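How to Write and Host a Trivia Night

Filed under: Games, Evenings Out, Things I Was Talked Into

Skip to: Writing the questions / Building rounds / Teams / Reading aloud / Scoring / Arguments / Notes from Kondport

I have hosted trivia in Rarkwood for long enough that my question file now holds 2,154 questions, a good third of which are bad. I keep the bad ones so I won't write them again. This page covers what I do for a room of up to 60 people with one host, one scorer and a microphone that works when it feels appreciated.

What you need

A set of questions, printed. Phones go to sleep at the wrong moment and so do laptops.
Answer sheets, one per team per round, with a line for the team name at the top. Make the line long. People think they're funny.
Pens. Bring far more than you have teams. You will go home with fewer, and some of them won't be yours.
A scorer who is not you.
A timer with a sound you can stand.
Something to eat and drink within reach of the tables, so that teams don't scatter at the break and come back in installments.
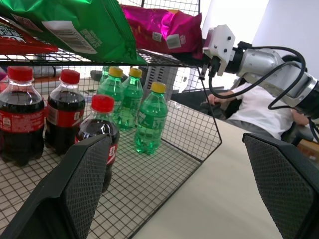

Bags on the upper tier, soft drinks on the lower.

Writing the questions

Start with the answer. Pick something most people in the room have heard of, then find a way of asking about it that makes them work a little. "What is the capital of Australia?" is a fine question for table four, who will write Sydney in ink, and a dull one for everybody else. If you ask which national capital has an artificial lake named after the American architect who designed the city, people who have never given Canberra a thought can at least argue their way toward it. The arguing is most of what they came for.

Check every answer in two places that didn't copy from each other. This is harder than it sounds. I once ran a question on the strength of three websites which, on inspection, were the same paragraph wearing different hats. The team that knew better was very nice about it, for weeks.

Put the units in the question. If you want miles, say miles. If you want a year, say how close counts. If you want a last name only, say so before some poor soul spends the whole round on whether it was Catherine with a C.

Watch for questions that go stale. Anything with "currently," "the most," "the tallest" or "the latest" in it has to be looked up again on the day. I mark these in my file with an asterisk, and I used to ignore the asterisk, and then there was the evening with the longest bridge.

Don't write questions to show what you know. I say this as a man who once gave a whole round to the history of the zipper. The average score was one, and the one was a guess.

Read each finished question out loud at home. If you run out of breath, cut it. If it has two commas before the verb, cut it. If your spouse answers it from the next room without looking up, move it to round one.

Building rounds

I use rounds of ten questions, five rounds a night, with a break after the third. General knowledge goes first to settle people down. After that I alternate a heavy subject with a light one, so geography is followed by TV theme songs, and science by food. Save anything with music or handouts for after the break, when attention is loosest and the room is at its loudest.

Inside a round, open with something easy. Put your hardest question seventh or eighth. A hard last question sends people off cross, and they'll still be cross when you read out the answers.

Aim for a round where the best team gets nine and the worst gets four. If the worst team gets one, they won't be back. If everybody gets ten, you have run a dictation exercise.

Write two spare questions per round. You'll need them when you misread an answer aloud while meaning to read the question, and you will do that. Everyone does it once a season. The room loves it.

Teams

Set a maximum and hold it. Mine is six. A table of seven will tell you the seventh person "isn't really playing," and the seventh person will turn out to be a retired chemistry teacher.

Let late arrivals join, with no make-up points. Let singles sit down with a smaller team if both sides are willing, and ask the team first, quietly, off the microphone. I learned about the microphone part the hard way.

Phones go face down in the middle of the table. I make one announcement about it at the start and never go looking. If a team wants to cheat for a ten-dollar gift certificate, they have to live with themselves and with the gift certificate, which expires.

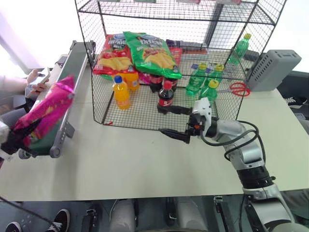

The other thing about teams is that they settle into the same tables and then believe they own them. You can fight this or you can let it go. I let it go, and I walk the room before we start to find out who's missing, who's brought a cousin, and whose feud with whom has moved on since last time. It takes five minutes and tells me which table to keep an ear on.

Reading aloud

Say the number. Read the question. Wait. Read the question again in exactly the same words. That last part matters more than your voice does. If you rephrase it on the second reading, half the room will decide you've dropped a clue and the other half will decide you've asked something new.

Spell out anything that sounds like something else. Say "fifteen, one five" if the number might be heard as fifty. Practice the foreign names beforehand and then commit. A confident mispronunciation is over in a second. A nervous one can take up most of the round.

Leave 15 seconds between the second reading and the next question. It will feel like a month. Don't fill it. New hosts fill it with remarks, and the remarks are how hints get out.

Scoring

Have teams swap sheets with a neighbor for marking, or collect everything and let the scorer do it. Swapping is faster and produces more complaints. Collecting is slower and produces one very tired scorer. I collect.

My scorer is Latrice Fitzsimmons, who adds in her head and writes the running totals on a pad she doesn't let me touch. We agreed early on that I'd decide what counts as a right answer and she'd decide what the score is. Mixing those two jobs is how you end up with a tie you can't explain.

Spelling never counts unless the question is about spelling. Half points are a swamp. Give a question one point or give it two, and announce which.

Read out scores from the bottom up, quickly, and always say something pleasant at the bottom. The leaders can wait.

For a tiebreaker, ask for a number with no chance of anybody knowing it exactly, closest wins. The number of steps in a famous tower works well. So does the weight of something large. Have it written before you arrive. I've made one up on the spot, and I had to then find out the answer, in front of people.

Arguments

You will be wrong at some point. Decide in advance what happens then. My rule is that a team may challenge an answer until the next round begins, and after that it's history. If they're right, I give the point to everyone who wrote their version, and I say so on the microphone. If I can't tell, I throw the question out and use a spare.

Never look it up while they stand over you. Ask them to sit down, read the next thing, and check it at the break.

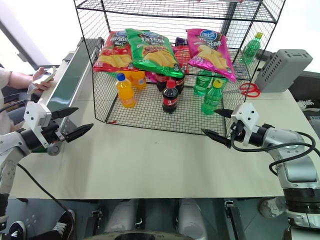 Kondport, May

A few additions after a guest night out here, at the invitation of Zoriana Kuzmenko, who runs the local quiz and has a better timer than mine.

Her teams swap sheets, and it went fine, so I may have been unfair about swapping. She has them sign the sheet they marked. I'm told this ended the complaints within a season.

She plays four rounds instead of five. I went in thinking this was lazy and came home before ten o'clock thinking it was wonderful.

Local questions don't travel. I brought a round with three Rarkwood answers in it, and what I got back was a lot of polite blanks and one drawing of a duck. If you're hosting away, go through the set the night before and pull anything that depends on knowing where the old post office was.

I still owe her a pen.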